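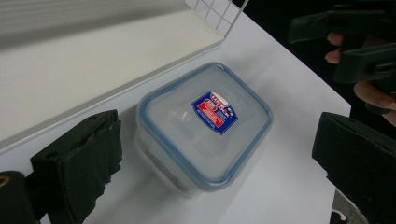
Edit Bozsik talks fast when the subject is her robotics club, and faster still when it's lids. "Everybody wants to pick up the box," she says. "Then they try the lid, and they're hooked!"

Her students in Brundstead work with a hand-held gripper, repeating kitchen chores so a robot arm can learn from the recordings. They have 777 so far and want 1,120 by November.

Younes Zerouali, a junior, loves the fussy part (clear plastic on a white table). "You squeeze a little different every time," he says. "I did one corner for a whole afternoon and I'd do it again tomorrow."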